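Stitska Work Tables: Gallery

Finishes, tops and accessories as set up in the Ovstead rooms

This page collects notes on the Stitska table range as it is used at Ovstead. It covers the tops, the legs, the desk mats and the small items that tend to live on them. Captions give the setup first and remarks after. Full size sheets are on the Downloads page. Prices are not listed here because they change by region.

All tables on this page are used daily and have not been cleaned up or refinished. Expect scratches.

Tops

The standard top is wood in one of 4 finishes: light oak, dark oak, walnut and white. Light oak is the one most rooms order. It hides dust well and shows ink badly. Dark oak is the reverse. White was added in January and is still on the long lead time.

Edges are eased on all four sides. Older tops had a square front edge, which was hard on the forearms during long sessions. If you have one of these, a mat that comes right up to the front will help. Tops with the square edge can be exchanged until stock runs out.

The finish is a hard wax oil. It resists water for a short time. It does not resist hot pans, solvent or tape left in place for weeks. Pull tape slowly and at a low angle. Marks left by adhesive come off with a damp cloth and a little dish soap. Do not use a scouring pad on the light oak, as it leaves a pale patch that has to be oiled again.

Legs

Legs are sold in pairs, 2 to a table, in white or black. Each pair bolts to the underside through a steel plate. Tighten the bolts by hand first, set the table upright, then finish with the key. A table that rocks on a flat floor nearly always has one plate pulled down harder than the other.

White legs mark at shoe height. Touch-up paint is available from Lecomte in small bottles. Black legs are powder coated and cannot be matched with the bottle paint.

Desk mats

The dark gray mat covers most of a standard top and leaves a strip of bare wood around the outside. It is the mat we use for sorting, for food setups and for anything that goes down in a bowl. Light items stand out on it. A white bowl has a clear outline, and pale fruit can be placed without a plate under it, although we put down a piece of plastic wrap when the fruit is ripe enough to leave juice. 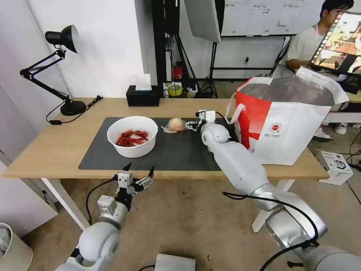

Mats are supplied rolled and need a day to lie flat. Roll them the other way for ten minutes before laying them out, then weight the corners. Do not iron them. The backing has a light grip and will hold on wax oil, but it slides on a dusty surface. Wipe both faces before use.

Crumbs and dry flakes brush off. Oil does not. Chili oil in particular leaves an orange stain that fades after several washes but never fully clears. Keep one mat for food and mark the underside so that it does not get swapped.

Lamps

Any lamp with a round weighted base will stand on the top without a clamp. Place it at the back left or back right corner, outside the mat, so the base sits on wood. A base that is half on the mat will lean. Articulated arms should be balanced with the shade over the table, never out past the rear edge.

Cords are the usual problem. There is no cable hole in the standard top. The cord has to run over the wood and off the back, and it will drift forward over time. Hivier makes a stick-on clip that holds a single cord and comes off without lifting the finish. Two clips per lamp are enough.

Small items

Tissue boxes go behind the mat, against the wall side. This keeps the working area clear and is still within reach when seated. Black boxes are preferred in rooms where photographs are taken, as a white box close to a light will flare.

Shopping bags should be emptied and put away. If a bag has to stay on the table, stand it at one end with the opening up and keep it off the mat. Tall paper bags tip easily once they are half empty.

Bowls: round, white, with a plain rim. Patterned bowls make it hard to judge how full they are from the side. For dried goods a wide bowl is better than a deep one.

Loads and care

The rated load for the standard top is 305 pounds, spread evenly. Point loads in the center should be kept well under that. The hinge on the folding version was tested to 2,000 cycles. The fixed version has no moving parts.

Re-oil once a year, or when water stops beading. Apply thin, leave overnight, buff with a dry cloth. Remove the mat for this and leave it off for two days, or the backing will print into the fresh oil.

Related pages

Stitska folding tables
Leg sets and plates
Mat sizes
Lecomte touch-up colors
Hivier cord clips
Ovstead room list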